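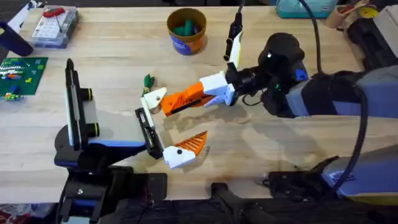 4. Work surface and part set

4.1 Choice of tabletop

The choice of surface affects how quickly a small part is found, how far it travels when it is let go, and how easily its outline can be separated from its own shadow. Earlier work on tabletop sorting has mostly used coated boards in a single flat color. Such boards are easy to reproduce, but they differ from the tables on which small decorative parts are usually handled in homes, classrooms and workshops. We used a wooden tabletop with a light, pale grain (Figure 2). The grain gives the background a low level of texture without producing edges strong enough to be confused with the edges of a part.

The tabletops came from one supplier, Cabral, and were cut from the same batch. They were left without a cloth or mat. In preliminary sessions at the Skulolcombe site a felt mat had been used, and it changed the task in two ways. Parts with thin tips caught in the felt and had to be pulled free, and parts with a flat underside stayed exactly where they were placed. Both effects made the sessions more uniform, but they removed the small shifts and rotations that were of interest here. The mat was dropped from the protocol and the data collected with it are not reported.

All tabletops were treated with Zirex surface finish before the first session and again at the midpoint of the study. The finish was applied along the grain, left overnight, and wiped with a dry cloth. No polish or wax was used at any point. Reflected light was checked from the normal seated position by moving a white card across the surface and noting any place where the card produced a visible bright band. Two tabletops showed such a band near one corner. They were turned so that the affected corner lay outside the placement area.

Figure 2. Small green piece with leaf-like tips over the pale-grained wooden tabletop.

4.2 The leafed parts

The part set was taken from the Remavska collection of small decorative pieces. It was selected to include compact shapes, long shapes, and shapes with several projecting tips. The last group is the most difficult to describe with the usual measures. Length and width can be taken for any part, but for a part with projecting tips neither value says much about where the part will touch the table or how much of its outline is open space.

We refer to the parts in this group as leafed parts, whether or not they were intended to represent a plant. A part was assigned to the group if its outline had at least two tips separated by a notch that reached a quarter of the way to the center. The green piece in Figure 2 belongs to it. Parts with a single point, such as cones and drops, were placed with the compact shapes.

Green was retained as the main color of the group. It gives clear separation from the pale wood under ordinary room lighting, and it does not depend on a bright background in the way that yellow or cream parts do. A smaller set of leafed parts in brown was prepared as a comparison. These were close to the darker lines of the grain in tone, and were expected to be slower to locate when they lay parallel to those lines.

Each part was inspected before use. Parts with a bent or missing tip were removed, as were parts with molding residue in the notch. Residue of this type is easily overlooked. It is small in relation to the part, but it can hold one side of the outline above the table and so change the resting position. The set was inspected again after every ninth session, and damaged parts were replaced with parts of the same shape and color.

4.3 Resting positions

A leafed part placed on a hard surface has a limited number of positions in which it will remain at rest. For the shapes used here we recorded up to four such positions per part. Most parts had two: lying on the broad face, and lying on the reverse of that face. Parts with curved tips had additional positions in which the weight was carried by the ends of the tips and the center was raised.

The resting positions were found by release from a fixed height. Each part was released 100 times over the center of the tabletop, and the position in which it came to rest was written down before it was picked up again. The starting orientation was changed after each release according to a prepared list. Releases in which the part left the tabletop were repeated. If a part came to rest against the raised strip at the back of the placement area, the release was also repeated, given that the strip could support a position that the tabletop alone would not.

The broad face was the most frequent position for every leafed part. The raised-center positions were uncommon but stable, and a part resting in one of them could be pushed a short distance across the wood without falling onto its face. On the grain, movement was somewhat easier along the lines than across them. The difference was visible only for the parts with the narrowest tips. For compact parts, no effect of direction was found.

Resting position also governs how a part can be approached from above. When the broad face is down, the tips lie close to the table and there is little clearance beneath them. The part is most easily taken at its center or at the base of a tip. When the center is raised, the tips themselves become available, and a part may be lifted by one of them. The bending of the tip under the weight of the part was not measured, and the stiffness values given by the supplier were not used in the analysis.

4.4 Layout of the placement area

The placement area was the middle portion of the tabletop. Parts were not set down near the edges, where a slight push could send them to the floor and where the change from pale wood to whatever lay beyond it would have introduced a strong contrast unrelated to the task. The boundary was marked on the underside of the tabletop and transferred to the upper face with a removable template at the start of each session. No tape or pencil line remained on the wood while parts were being located.

Single parts were placed at or near the center. When several parts were used together, they were arranged with a gap between neighboring outlines at least as wide as the longest tip in the set. Closer arrangements were tried and rejected. Tips from adjacent parts tended to overlap after the first disturbance, and from that moment the parts behaved as one object. Interlocked parts are a subject in their own right and are left for separate treatment.

The room around the table was not cleared for the sessions. Shelving and other objects normally kept in the room stayed in place, on the grounds that their removal would have changed the distribution of light. The lamps were switched on well before the first part was set down and stayed on until the end of the session. Window blinds were lowered after noon, when direct sunlight would otherwise have reached the tabletop and followed the grain across it.

4.5 Contrast between part and wood

Contrast was assessed separately for the body of the part and for its tips. For the body, the green parts were well separated from the wood in every session. For the tips the result was less even. A thin tip near the surface is bordered on one side by its own shadow, and the shadow is a soft gray-brown that falls between the color of the wood and the color of the part. Under side lighting the tip and the shadow together can be read as one wider tip. Observers who traced the outline on paper made this error more often for tips that pointed away from the lamp.

The brown comparison parts produced the expected difficulty in only one of the two orientations tested. Laid parallel to the grain, they were found later and their outlines were drawn too long, with a line of the grain taken as an extension of the tip. Laid across the grain, they were found almost as quickly as the green parts. We therefore report orientation with respect to the grain for all brown parts, and omit it for the green ones, where it had no measurable influence.

A part held above the table presents a different case. The shadow separates from the outline and becomes broader and fainter, and the tips stand directly against the wood. The outline is then easier to trace, provided that the part is not turned edge-on. Tracings made of raised parts were used as the reference outlines in Section 5. Tracings made of parts lying on the wood were compared with them after correction for viewing angle.

4.6 Cleaning and wear

The tabletops were brushed between sessions and wiped with a dry cloth at the end of the day. Dust collected mainly in the open grain and was removed along its direction. After repeated use, faint marks appeared near the center where parts had been set down most often. The marks were lighter than the surrounding wood and could be felt with a fingertip before they could be seen. The second application of finish reduced them but did not remove them. Release trials carried out on worn and unworn areas gave the same order of resting positions, and the two sets were combined.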